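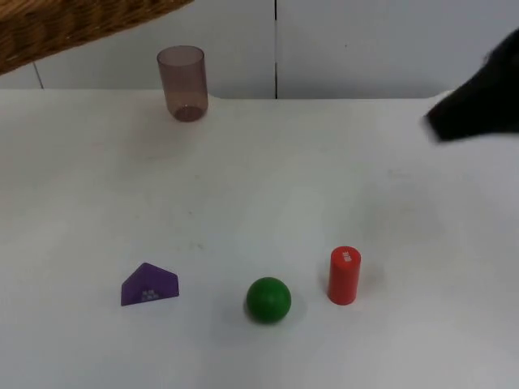

Cleaning a matte white tabletop: what worked and what didn't

I have had a white table in the back room since August and it has taught me more about surface finishes than I wanted to know. The finish is matte. A gloss surface shows fingerprints, but you can wipe them off with anything. A matte one hides fingerprints quite well and then holds on to everything else: grey smudges from sleeves and undersides, and soft scuffs wherever something has been pushed across it instead of lifted.

First, the distinction between a smudge and a scuff, as the two need different treatment. A smudge is material sitting on the surface. A scuff can be one of two things. Either the object has left some of itself behind, in which case it will come off with effort, or it has polished the matte texture slightly, in which case it won't come off at all. The test is to wet the mark with plain water and look at it from a low angle with a lamp on the far side. If the mark is darker than its surroundings, it's deposit. If it's shinier, you have burnished the finish and can stop scrubbing.

I marked off a test area in the left half, where wear is heaviest, and divided it into strips with masking tape, 36 mm wide. Each strip got one method and 8 passes with a damp cloth, moderate pressure, same direction. Results in order of trying:

Plain warm water. Takes off dust and fresh smudges. No effect on anything older than a day or two.

Water with a drop of washing-up liquid. Clearly better. Leaves a film if you don't go over it again with clean water, and the film then collects dirt faster than the bare surface did. I suspect half of my original greyness was old film.

Bicarbonate of soda paste. Removes nearly everything. Also shinier afterwards in that strip, visible under the lamp though not in ordinary daylight. I would keep it for single marks.

Melamine sponge. Same objection, more so. It's a very fine abrasive whatever the packet says, and if you use it on one spot you end up with a smooth patch that is easier to see than the scuff was.

White vinegar, diluted one to four. Good on cup rings, poor on scuffs. The room smells of chips until the evening.

Isopropyl alcohol on a cotton cloth. The best of the lot for dark deposit marks. Test it somewhere out of sight first, as it can soften some coatings. Mine showed no change after a night.

The routine I settled on is soap and water on Wednesday, rinse, dry with a second cloth, then alcohol on whatever is left. It takes eight minutes with the table cleared, or longer if I start moving things from one end to the other to avoid putting them on the floor. Drying matters more than I expected. Left to air-dry, our water leaves a faint grey bloom which I spent most of one weekend mistaking for wear.

A few notes on prevention.

Glassware and plastic cups are less trouble than I assumed. The marks come from condensation and from dust caught under the base. A tinted tumbler with a thick bottom is no worse than a thin clear one, although it throws a coloured reflection on a white surface that I have twice tried to wipe off. Mine lives at the back, near the wall, where my elbow doesn't reach.

Baskets are worse. Woven wicker has cut ends on the underside, and they act like a row of small pencils. I've been told to glue felt dots to the base, but felt picks up grit and then you have sandpaper. A strip of cotton tape sewn round the lower rim holds up better and can be washed.

The back edge needs separate attention. Crumbs and dust gather where the table meets the wall, and a cloth just pushes them further in. I use a dry paintbrush, 25 mm, drawn sideways, before any water goes near it. Same brush for the seams between the wall panels. Those are smooth and need very little otherwise, but the thin joints fill up and go darker than they ought to be. Brush from the top down, and do the wall before the table. I did it the other way round for weeks.

Ctibor Čierny wrote after my last post to suggest car wax. I tried it on an offcut. It does repel water, and it also turns the matte finish into a sort of half-gloss with visible arm strokes, so I won't be putting it on the table. If anyone has used a wax sold for matte paint I'd be glad to hear how long it lasted and whether it yellowed.

Next job is the underside, where someone before me has left a good deal of parcel tape. I have a plastic scraper and the rest of the alcohol.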